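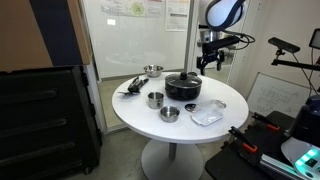

Round table station with the kitchen set out, arm raised, gripper open.

Pre-run checklist with my comments, Holumberg lab, small room
Method: Murakami ordering (clear the table big things first)
Inspected 18 November 2018

I've filled this in the long way again, sorry, but the comments are what I go back and read when a run looks odd. OK means OK, NOTE means carry on but read what I wrote, FIX means don't press start.

1. Floor and table

1.1 Table foot flat on the floor, no rocking. OK
Pushed down on the rim all the way round. It's a single pedestal, so it will tip if you lean on it properly, and I'd ask people not to lean on it properly.

1.2 Walkway to the door clear. NOTE
The big black case on wheels and the cardboard box are still over on the door side. You can get past them. I'd like them gone before March when the Tultdale lot come over, but they aren't stopping a run.

1.3 Nothing on the table that isn't on the object list. OK
Pot with its glass lid, mixing bowl, little steel pot, small bowl, small dark lid, tongs, spatula, clear plastic container. All on the list.

2. Arm and gripper

2.1 Gripper empty and open at the start position. OK

2.2 Fingers clear of the tallest object. OK
That's the pot lid knob. If you ever swap in a taller pot, do this one again!

2.3 Cables at the wrist free to move. NOTE
They loop out to the right, and I followed them through the full turn by hand with the drive off. No snagging. There's a fair bit of slack though, and at the far end of the turn they come closer to the sensor bracket than I'd choose. Clip them back if you've got five minutes (I hadn't).

2.4 Indicator lights on the base green. OK

2.5 Stop button pressed, released, pressed again. OK
Did it twice with the arm moving slowly. It stopped both times and didn't drift.

3. Clamps and rail

3.1 Both orange-grip clamps tight. OK
The front one took another quarter turn, so do please try them by hand and don't just look at them.

3.2 Rail bolts. OK
No movement. Marked with pen so we can see if they shift.

4. Sensor

4.1 Mounting arm locked. OK

4.2 Calibration within limit. OK
I ran the Trestinby routine from scratch and it passed on the first go, which cheered me up no end.

4.3 Glare. NOTE
My old enemy. The small steel bowl catches the overhead light on the inside, and the clear container is all highlights. We keep both in on purpose, as shiny and see-through things are half the point of the study, but log the room lights as ON so that nobody compares these runs with the dimmed ones by mistake.

5. Object layout

5.1 Objects spread loosely, none stacked, except the lid on the pot. OK

5.2 Container on its side. OK
Yes, on its side. The layout sheet says so for this block, please leave it like that.

5.3 Nothing hanging over the rim. OK
The spatula and the container are the two nearest the edge. I checked both with a finger along the rim and neither sticks out.

5.4 Tongs lying flat. NOTE
They're fine where they are, arms a bit apart. The planner treats them as one solid block and leaves a generous gap round them, so picks near the tongs come out slower. I don't count that as a fault, but it does show up in the timings.

6. Logging

6.1 Disk space. OK

6.2 Trial counter correct. OK
Reads 3,318, and that matches the paper log. Last time it didn't and I lost an afternoon to it.

6.3 Block length set. OK
200 trials with big-first ordering, then 200 with random ordering. Same objects and same start layouts in both, otherwise the comparison is no good to us.

Comments on the method, as there's space at the bottom

The last block under big-first gave us 9 dropped objects. I haven't got the matching random block yet, so I'm not calling that good or bad, and I'd be grateful if it didn't turn up on anybody's slide. My hunch is that taking the pot away early helps the sensor more than it helps the gripper, because the small things in front and behind suddenly have clean space round them. The way to find out is to log the view score before and after the pot goes. I've added a column for it, it's the last one on the right, and please fill it in even when the pick fails.

Result: cleared to run at slow speed. Full speed once the cables in 2.3 are clipped back and somebody has initialled it.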